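The dye garden behind the bakery

6 min read

The first thing you notice in the dye shed at Delby is the smell, somewhere between hay and soup. The second is the color of the owner's hands, which on the October morning I visited were yellow to the wrist. "Goldenrod," she said, holding them up. "Yesterday they were pink. My dentist has stopped asking."

She has been growing plants for dye for 13 years, on a strip of land behind the old Kasley bakery that used to be a parking lot. I had read a little about natural dyes before I came, and I thought I knew what I'd see – a lot of tan, a lot of beige, maybe a nice mustard. I was so wrong! The rack by the door held skeins of brick red, plum, a green like new moss, and a blue so deep I kept walking back to it.

"That's the indigo," she said. "Everybody goes to the indigo. I put it by the door on purpose."

She came to all this by accident. She was working nights in a print shop and knitting on her breaks, and a coworker gave her a bag of onion skins and told her to boil them. "I got this orange. This ridiculous orange! From garbage! I called my sister at six in the morning to tell her about it and she hung up on me."

After onion skins came black walnuts, then avocado pits, then a madder plant in a bucket on the fire escape. Madder makes its red in the roots, and you have to wait three years before the roots are thick enough to be worth digging. She waited. "I dug it up and got enough red for one pair of socks. I still have them. They're mostly darning now."

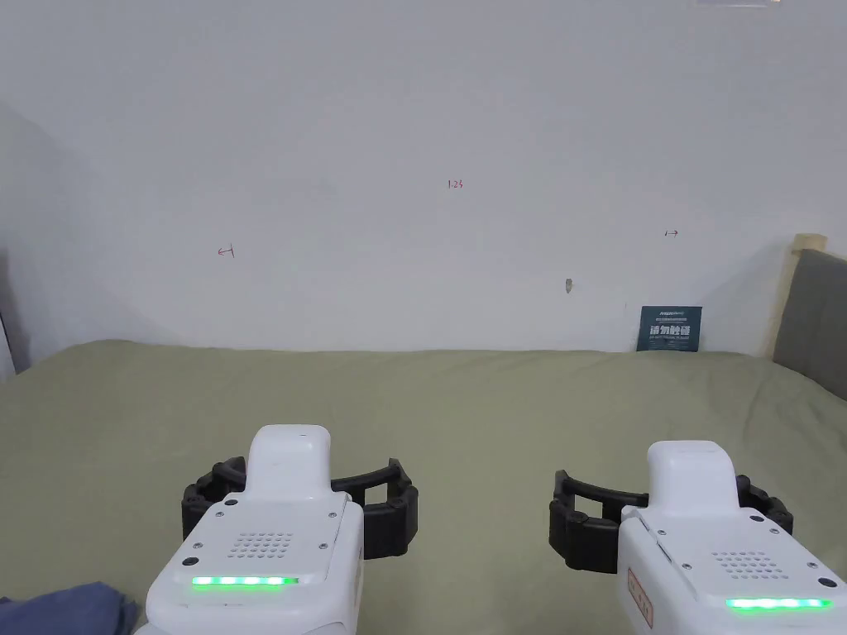 The three-year wait is what puts most beginners off, and she doesn't try to talk them into it. She starts people on marigolds. You can sow them in May and pick all summer, and the heads go straight into the freezer until you have a bagful. For wool she likes equal weights of flowers and yarn, an hour on low heat, and then the hard part. "Turn it off and go to bed. Leave the yarn in there. People can't stand it, they want to lift it out and look. I want to lift it out and look!"

The yarn has to be treated with alum first or the color will wash away, and she is firm about this in a way she isn't about much else. She is also firm about pots. A dye pot is never a cooking pot again, even if all you put in it was onion skins. Hers come from yard sales and have a stripe of red paint on the handle.

Cotton and linen are fussier. An old sheet can take her most of a week to get ready, between the scouring and the soaking, and even then it may come out blotchy. She has come around to liking the blotches. "I had a customer bring back a pillowcase and say it was uneven. I said yes, isn't it great? She kept it. She came back for the other one."

We walked out to the beds after that. There are 54 of them, all narrow, so she can reach the middle from either side. Weld was finished for the year and the Japanese indigo was down to stubs, but the coreopsis was still going, and she picked as she talked, dropping the heads into her coat pocket. Her wool comes from Koivisto, a farm up the road with 70 sheep, and she buys the gray fleeces as well as the white. Dye over gray, she told me, and you get colors with some weather in them.

I asked what she hadn't managed yet. She answered before I'd finished. "Purple from lichen. I've got a jar going." The jar lives on the shed windowsill and gets a shake whenever she passes it. It has to sit for months, and her last one went brown. She let me shake it. She had me smell it too, and I don't recommend that.

Next spring she is teaching a beginners' class at the Clomden library, and the sign-up sheet already has more names than there are chairs. She plans to bring two burners, a sack of onion skins and the socks.

"I want them to see the socks," she said. "Three years!"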